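Search this site Enter keywords

4. Foster placement and length of stay

4.1 Setting

The records used in this section come from the Grernmont rehoming scheme, which takes in stray and surrendered dogs from the town and the farms to the north of it. The scheme has no kennels of its own. Every dog goes to a foster home within a day or two of intake, and stays there until it is adopted, returned to its owner or moved to another rescue. Homes are found through the Medina list, a register of people who have passed a home check and said what kind of dog they will take.

We had access to 234 placement records. Each gives the dog's age band, size, reason for intake, date of placement and date of leaving. Where a dog moved between foster homes, both homes are recorded, along with a short note on the reason for the move. The notes were written by whoever took the call, and they vary a good deal in length. Some run to half a page. Others say only "not settling". 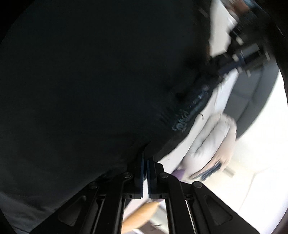 Foster carers were asked to keep a daily sheet for the first seven days, covering food, sleep, toileting and any contact with other animals in the house. Most kept it by hand. Carers were also asked to note what they were wearing when the dog first approached them, a question added by Ledesma after an earlier round of interviews in which several carers had brought it up. Answers were coded by colour and by whether the clothing was plain or printed, so that clothing in very dark fabric with a band of teal and grey-blue markings, as in Figure 1, is entered as "dark, printed". We make little of this item. It was left blank on many sheets, and the carers who did answer it tended to be those who wrote more about everything else.

Figure 1. Clothing coded as "dark, printed".

4.2 Length of stay

Length of stay was counted from the first night in the foster home to the last, with moves between homes treated as one continuous stay. Dogs returned to their owners were left out of this part of the analysis, as their stays were short and told us nothing about adoption. Mothers with litters were also treated separately. A litter usually leaves in stages over several weeks, and the mother is often the last to go.

Age was the clearest influence. Young adult dogs left soonest and dogs in the oldest band stayed longest, which agrees with what the scheme's own staff told us before we began. Size mattered less than we had expected. Large dogs did stay longer than small ones, but much of the gap closed once age was taken into account, as the scheme takes in few small dogs past middle age.

Reason for intake had a weaker effect. Dogs surrendered by an owner came with some history, and adopters asked about this often, but they did not leave much sooner than strays of the same age. Ngau's interviews suggest that by the time a dog had been in a foster home for a few weeks, the carer's account of it counted for more with adopters than anything written at intake.

4.3 Moves between homes

Moves were less common than in the Sisodberg study, where dogs were placed in kennels first and matched to homes later. The usual cause was trouble with a resident dog or cat. A second group of moves came from changes in the carer's own life, such as illness or a change of shifts, and had nothing to do with the dog at all. We kept these two groups apart in the tables.

Dogs moved because of trouble with a resident animal did well in the second home if that home had no other pets. Where the second home also had a resident dog, the outcome was mixed — six of these dogs were moved again.

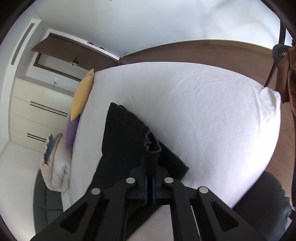
Moves caused by the carer's circumstances had no clear effect on length of stay. A few carers wrote that the dog seemed unsettled for the first nights in the new home and then went back to its earlier habits. The daily sheets were only kept after the first placement, so we cannot check this against anything else.

4.4 Costs

The scheme pays for food, bedding and all veterinary treatment. Carers may claim travel, though many do not. Spending is recorded in Trilus, the accounts package used by the scheme, under the dog's intake number. This made it simple to match costs to placements, apart from the bills for litters, which are entered under the mother.

Veterinary treatment made up the greater part of spending on older dogs. The single most expensive case, a dog that needed surgery on both back legs, came to almost 2,000 pounds. We report medians for this reason. Food and bedding differed little from one dog to the next once size was allowed for.

4.5 Limits of the records

The records cover one scheme in one area, and the homes on the Medina list are not a fair sample of homes in general. Carers who had a bad first placement often asked to come off the list, so those with several placements are likely to be the ones for whom it went well. We were able to speak to only a few of those who had left. Their reasons are set out in Section 5, together with the interview questions.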